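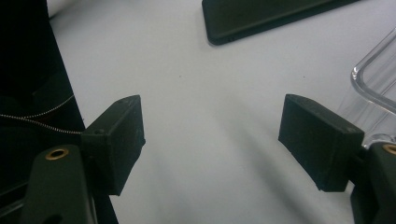
Pale tabletop, black gripper pads.

Bekville Baking Circle, minutes, November meeting
Start 7:10. Hawi Wolde in the chair, Stevo on notes (sorry for the handwriting, typed up fast).

1. Last minutes
Read, ok'd. One fix: it was the lemon loaf that sank, not the seed cake.

2. Winter bake sale
Pletolside hall confirmed, doors 10am. Target 200 slices, same as last year. Slices to be cut BEFORE arrival this time, the queue got silly. Price stays at 2 dollars. Long talk about whether cheesecake counts as cake. Left open.
Labels: every cake needs nuts / egg / dairy marked. No label, doesnt go on the table.
Sign-up sheet has 39 names. Still short on anything without chocolate.

3. Flour order
Sayegh can do the big sacks again, wants the order by end of month. Hawi to ring. Split it by weight at pickup, bring own tubs with lids. Rye only if enough people ask.

4. Tins
Two bundt tins still out from spring. Please look in your cupboards. The nine-inch springform leaks, Stevo to line it with foil and try once more, then bin.
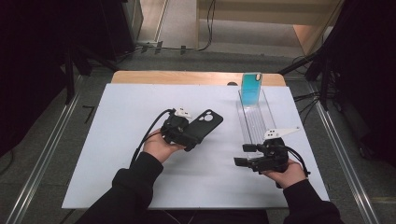 5. Recipe booklet
Print run 200 copies, agreed on a show of hands. Cups and grams both. Honey cake recipe came in with no oven temperture, Hawi chasing. Cover color not settled, yellow ahead.

6. Any other business
Request for a session on plaited loaves. Yes, in the new year.
Someone's cake stand left in the kitchen, glass, chipped foot. Claim it.

Closed 8:25. Next one same place, Stevo bringing the ginger cake.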